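3.2 What keeps a household computer in use

We came to this part of the study expecting to write mostly about money. The households in Stadau and Fosov had told us in January, before the longer interviews began, that price was the main thing on their minds when a computer started to misbehave, and we had no reason to doubt them. The longer interviews gave us a fuller and, we think, a rather more interesting picture. Price matters, of course, but it tends to come into the conversation late, after a good many other things have already been settled around the kitchen table.

The first of these is whether anyone in the home has ever opened a computer before. Of the 2,189 households that returned the survey, those who could name a person they would ask (a cousin, a neighbor, a friend from work) were far more likely to have kept their machine past the point where it first gave trouble. It did not seem to matter very much how skilled that person was. Several people we spoke with described their helper in fond but not entirely flattering terms, and still felt that having somebody to sit beside them while the side panel came off made the whole job feel possible. One woman in Fosov told us she had put off a simple memory upgrade for two years — "I had the part in a drawer the whole time" — until her sister-in-law came to stay for a week.

The second is where the computer lives. A tower that sits under a desk in a spare room is allowed to be noisy, slow and a little dusty for a very long while. A tower in the living room is held to a stricter standard, and we heard many times that it was the sound of the fan, more than any failure, that started talk of buying something new. People who had moved the machine to a different room often found that the complaint went away, and with it the plan to replace it. We had not thought to ask about rooms in the survey, and we are grateful to the households who brought it up on their own.

The third is harder to name, and we have gone back and forth about what to call it. In our notes it appears as "attachment," although that word makes it sound more sentimental than it usually was. People knew their machines. They knew which port was loose and which drive made a clicking noise on cold mornings, and they knew where the family pictures were kept. Moving to a new computer meant giving up that knowledge and building it again, and for older participants especially this was a real cost, one they weighed quite seriously. A retired couple in Stadau had kept the same case through three sets of working parts, and were not at all troubled by our question as to whether it was still the same computer. "It's in the same place," the husband said, and went back to his coffee.

We followed 130 of these households more closely, with a visit at the start and another after 6 months. The repair evenings run under the Plusura program gave us a second way in, as did the parts exchange on MacRitchie Street, where people bring boards and power supplies they no longer need. Desktop towers were the machines most often talked about at both. Visitors gave much the same reason each time: a tower can be laid on its side and opened up (Figure 2), and its owner can see how the parts are arranged before deciding whether to go any further. Laptop owners were more hesitant, and many of them told us they had come mainly to ask whether the thing should be opened at all.

We should add a word of caution here. People who come out on a weeknight to talk about power supplies are not like everyone else, and households that had already given up on their old machines were less likely to answer us in the first place. The survey results are on firmer ground than the visits in this respect, and where the two disagree we have leaned on the survey. The question of what happens to a computer once it does leave the home is taken up in Section 3.3.

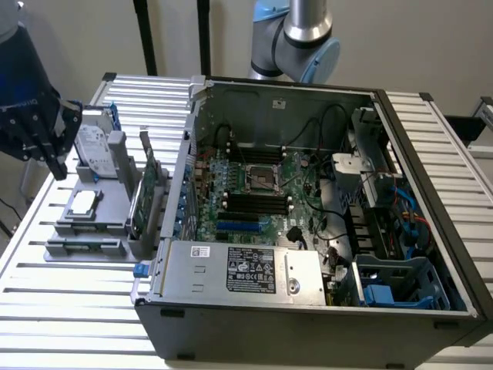 Figure 2. Desktop tower laid on its side with the interior facing up.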